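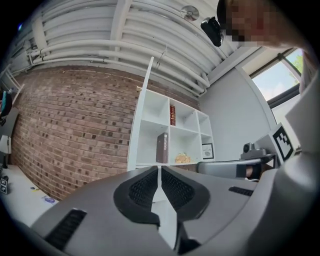
View from one gripper during a take, with the second gripper and its marker card over on the right.

Checking your two-gripper demonstrations before you train on them

If you've followed the earlier Risum pages, you have a pair of hand-held grippers, a person willing to wave them around, and a folder of recordings that is growing faster than you'd like. This page covers the step I used to skip, and I paid for skipping it with a whole week of training runs that went nowhere! It is a slow afternoon's work the first time and much quicker after that.

You'll need the Drundilow scripts installed and one session copied to a local disk (please don't run any of this over the network, I've tried).

Step 1. Look at the first few seconds of each take. Both finger pads should be in view and the other gripper should come into sight at least once before the task starts. We use that moment to work out where the two hands are relative to each other, and if the marker is turned away you're left with two nice trajectories that don't belong together.

Step 2. Run the tracking. A room with some texture in it helps a great deal. Brick is lovely, and so are shelves with a few things on them, while a plain wall at close range will lose you the track. The lens is very wide, so straight pipes and mortar lines will bow toward the edges, and you should leave them that way. The calibration file handles it, and cropping first will spoil the match.

Step 3. Throw out the bad takes. In our Nakpan set we recorded 2000 and dropped 143, mostly for lost tracking during fast turns. I was sorry to see them go, but the policy trained on the cleaned set was visibly steadier when closing on small objects, and I haven't been tempted to put them back.

Step 4. Check the gripper width. Plot it for a handful of takes and make sure it goes all the way down when the pads meet. If the curve floats a little above zero, redo the width calibration before going any further.

Step 5. Export with the Trendgate settings file and start a short run of 4000 steps, just to see that the loss comes down and the loader doesn't complain.

Last updated 18 August 2025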